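Clivo Big Bricks, mixed tub
Item 2346 - 526 pieces - used, sorted by colour on request

We get asked for these a lot, so they're back in the shop, though I'm still not sold on everything the box claims. "Fits all major brands" is the one that bothers me. Thoa Đồng tried them with three other makes at our counter in July and one of the three held properly. The other two wobbled. If you're topping up a set you already own, bring a brick in and test it before you pay.

The lid also says "scratch resistant". Treat that as a wish. Glossy plastic marks when kids drag it across a floor, and the red ones show it worst. Colours in the tub include red, green, blue and pink, and you can't choose the mix. 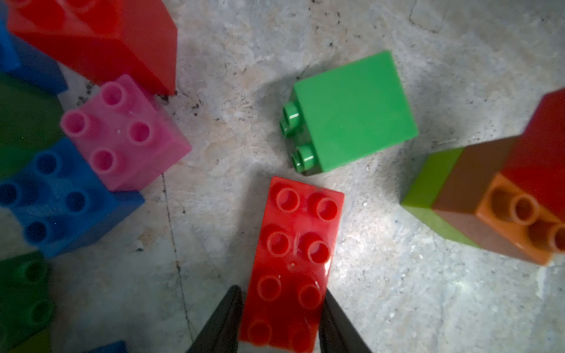 Grip is decent between Clivo pieces. Small hands can pull them apart without calling a parent, at least when the bricks have had some use. New ones are stiff. The maker talks about 3000 clicks before they loosen, but I've seen no test behind that number and wouldn't pay extra for it.

Storage tub: fine. Lid: cracks if you sit on it.

Returns accepted at the Stornside counter within five days, tub and lid included. Ask for Eoin Mulligan, and please don't mail them back - the postage costs more than it's worth.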